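5.2 Loss of Grip During Tube Handling

Most of the failures in the Clemden trials were minor and the robot recovered from them without help. One was not. In the toothbrushing task, the right hand lifts a toothpaste tube from the side table, turns it so that the cap faces the mug, and holds it there while the left hand gets ready for the next step. In seven runs the right hand stopped responding to new commands while the tube was in the air. The fingers kept their last position, and the arm went on following its planned path with a hand that could no longer open or close.

We first blamed the grip controller. A tube changes shape under pressure, and the fingers have to keep closing as it gives. The logs ruled this out. Finger current was steady until the moment contact was lost, and the last message from the hand was a normal position report. The fault was in the link between the hand and the forearm. When the wrist turned past a certain angle with the elbow raised, the signal cable was pulled tight and its connector backed out of the socket. Figure 7 shows the right arm in the holding phase of the task.
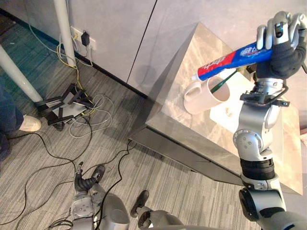
Figure 7. Holding phase of the toothbrushing task. The tube is held over the table with its cap toward the mug.

Why did the arm keep moving after the hand stopped responding? The arm and the hand ran on separate watchdog timers, and a timeout on the hand raised a warning in the log but did not send a stop request to the arm.

We consider this second fault the more serious one. A loose connector is a common problem and will happen again on any arm that is used daily. An arm that continues its path with a hand in an unknown state can drag an object across the table or press it into the other hand. In two of the seven runs the tube struck the mug and knocked it over. No one was hurt, and the operator used the stop button both times.

Three changes were made. The cable was given more slack at the wrist and fixed to the bracket with a clamp. The hand timeout now triggers a controlled stop of both arms, with the joints held in place so that the load does not drop. The planner, which is part of the Urnasora software, rejects wrist angles beyond the point where the cable was found to tighten. Kumaresan Mudaliar repeated the task with the connector pulled out by hand during the holding phase, and the arms stopped each time.

The angle limit has a cost. Some tube positions near the back of the table can no longer be reached in one motion, and the robot has to set the tube down and pick it up again. We have not measured how often this is needed in normal use.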